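Filed under: Furniture & Laundry > Drying racks > Open tickets

Folding clothes rack slides on tile, top rail creeps - living room unit, Ernville flat

Opened by Maxine Harawira, January 3, 2025. Assigned to Martim Prata.

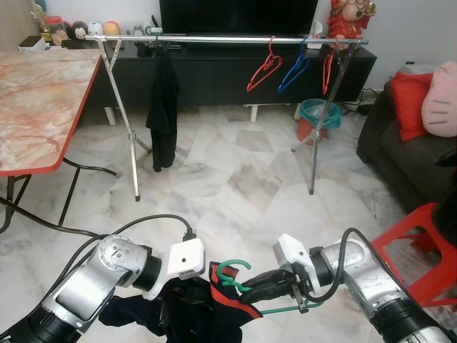 PROBLEM AS REPORTED

Silver metal rack, long single rail, crossed legs. Lives in the living room in front of the TV cabinet. Two complaints:
- feet skate on the marble tile when anything heavy goes on one end
- hangers drift to the middle overnight, everything bunches up and stays damp

Tenant says it was fine on the old carpet in Plomstead. Only started after the move.

SETUP

Rail 195 cm end to end. Sofa one side, marble-top table the other. Wastebasket right by the leg on the sofa side. One long black garment on the table end, three empty hangers (red, blue, red) further along. No carpet under it.

LOG

1. Asked Maxine to check all the foot caps. All on. One is hard and shiny on the bottom, the others still have some grip. Told her to wash them w/ dish soap and dry properly.

2. Washed. Better for a day. Then slid again with two wet towels on the sofa end. So not just dirt.

3. Checked the cross joint. Bolt on the table side was loose, could turn it by hand. Tightened with the little hex key that came with it - the legs stopped wobbling but the rail still dips at one end. Asked for a measurement. 19 mm lower on the sofa side. That's your hanger drift right there.

4. Maxine asked if the floor is off. Had her put a level on the tile, two spots. Floor is fine. It's the rack.

5. Opened the legs all the way. She had them a bit short of full because of the wastebasket. Moved the basket over by the sofa arm, legs now go out to the stop. Rail nearly level. Shoud have asked this first, sorry.

6. Load test. Coat on the table end, wet jeans on the sofa end, left overnight. Feet held. Hangers moved a little, not much.

7. Jeans swapped for a wet bath mat. Slid. Dont do that, bath mat goes over the tub.

PARTS

Replacement foot caps ordered from Katene, soft rubber, same diameter. Warehouse is in Trorkorbridge so allow a few days. The full set, not just the bad one. Pack of silicone rings too, to go on the rail between hangers. Maxine has used rubber bands meanwhile, works ok, looks bad.

FOR NOW
- heavy wet stuff in the center of the rail, over neither leg
- long things at the table end so the hems dont catch on anything
- legs open to the stop every time, push down on the rail to check
- dont drag it to reach the TV, lift it. Dragging is what polished that cap I think

Load limit on the leaflet is 60 kg spread out. Not 60 on one end!! Maxine had read it as 100, that's the big model.

STILL OPEN

- caps not arrived
- rail end plug rattles, minor, could be tape
- Maxine wants to know if it can stay there or go by the window. Her call. If it moves, redo the level check on the rail and add the number here.

Leaving ticket open til caps are on and it's done a full week of laundry. - M. Prata

Update from Maxine: tightend the bolt again, quarter turn. Will keep an eye on it.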